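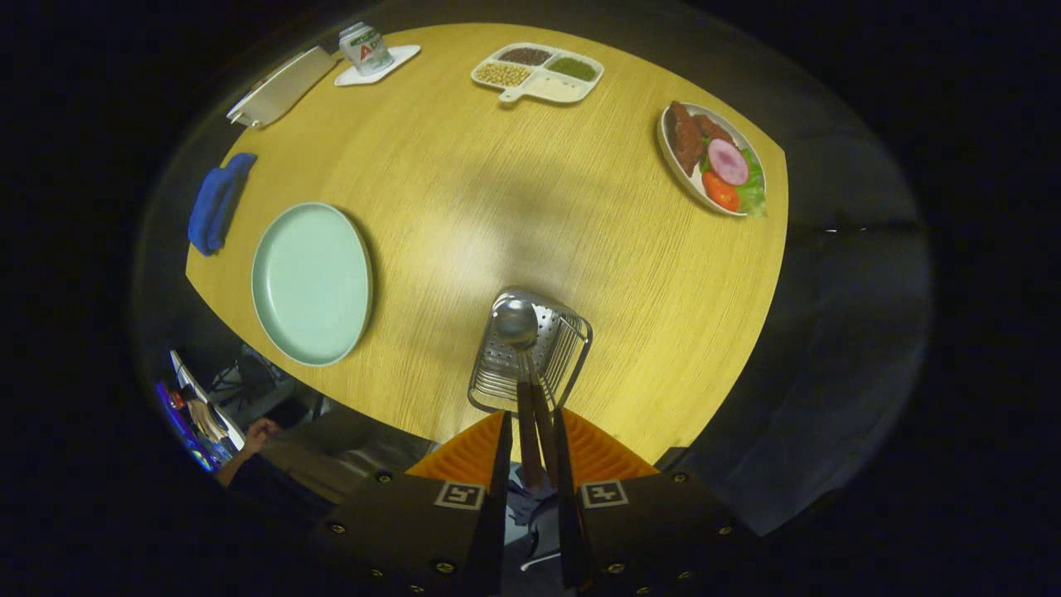 Toltville décroche son fondateur, mais garde le clou

Le portrait de Casden a quitté le grand escalier du musée municipal pour une salle du rez-de-chaussée, entre les livres de comptes et la porte du vestiaire.

Pendant plus d'un siècle, les visiteurs du musée de Toltville ont été accueillis par le même homme, le même gilet et le même regard de propriétaire. Depuis mardi matin, ils le sont par un rectangle de papier peint nettement plus vert que le reste du mur. Le portrait en pied d'Auguste Casden, négociant, armateur et premier donateur de l'établissement, a été descendu d'un étage et installé dans une salle consacrée à l'origine de sa fortune.

Cette origine n'était un mystère que pour les brochures. Casden possédait des parts dans deux plantations de canne à sucre et finançait les navires qui en rapportaient la récolte. Le cartel du grand escalier, rédigé en 1931 et jamais retouché depuis, le présentait comme un « ami des arts et des contrées lointaines ». Les contrées lointaines n'avaient pas été consultées.

« On ne le cache pas, on le déplace de 26 marches », résume Emanuel Avram, directeur du musée depuis trois ans, qui a pris soin de les compter avant la conférence de presse. « Il était seul, en hauteur, bien éclairé. Il est maintenant à hauteur d'yeux, avec ses factures. Je trouve qu'on le regarde mieux. »

Les factures, justement, occupent l'essentiel de la nouvelle salle. Le musée y expose 53 documents tirés du fonds Ostrowski, acquis il y a longtemps et resté dans ses cartons d'origine : registres de cargaison, lettres à l'intendant, polices d'assurance, ainsi qu'un long échange avec un tailleur à propos d'une doublure. Dans l'une des lettres, Casden se plaint la même semaine du prix des vivres destinés à la plantation et de la qualité du cadre commandé pour son portrait. Le cadre, lui, a été payé sans discuter.

L'opération n'a pas fait que des heureux. Une pétition réclamant le retour du tableau dans l'escalier a réuni 4 000 signatures, un chiffre flatteur pour une institution dont les salles permanentes sont, en semaine, d'un calme propice à la lecture. Les signataires dénoncent un « effacement de l'histoire locale ». L'histoire locale, qui tenait jusqu'ici sur un cartel de quatre lignes, dispose désormais de sept vitrines.

À l'inverse, une association d'habitants juge le geste bien timide et rappelle que l'aile nord s'appelle toujours l'aile Casden, comme la rue qui y mène, l'arrêt de bus qui la dessert et le gâteau aux amandes servi au café du musée. Sur le gâteau, la direction se dit ouverte à la discussion. Sur l'aile, elle renvoie au conseil municipal, qui renvoie à l'acte de donation. Celui-ci prévoit que le nom du bienfaiteur demeure « au fronton et à la vue de tous », mais reste muet sur l'escalier. Les juristes de la ville l'ont relu deux fois pour s'en assurer.

Le déménagement a été confié à la société Prestora, spécialisée dans le transport d'œuvres encombrantes. Celle-ci l'était : avec son cadre doré, la toile pèse 200 kilos, et il a fallu démonter une rampe pour lui faire prendre le virage. Le portrait est arrivé en bas sans dommage. La rampe attend un devis.

Reste la question du mur. Trois propositions sont à l'étude : une commande à un artiste contemporain, un miroir – idée avancée par le service éducatif et accueillie par un silence poli – ou rien du tout. Emanuel Avram avoue un faible pour la troisième, qui a aussi les faveurs du service financier. La décision est attendue en octobre, après une réunion publique dont la date n'est pas fixée.

D'ici là, le clou reste en place. Il est, précise le musée, inscrit à l'inventaire.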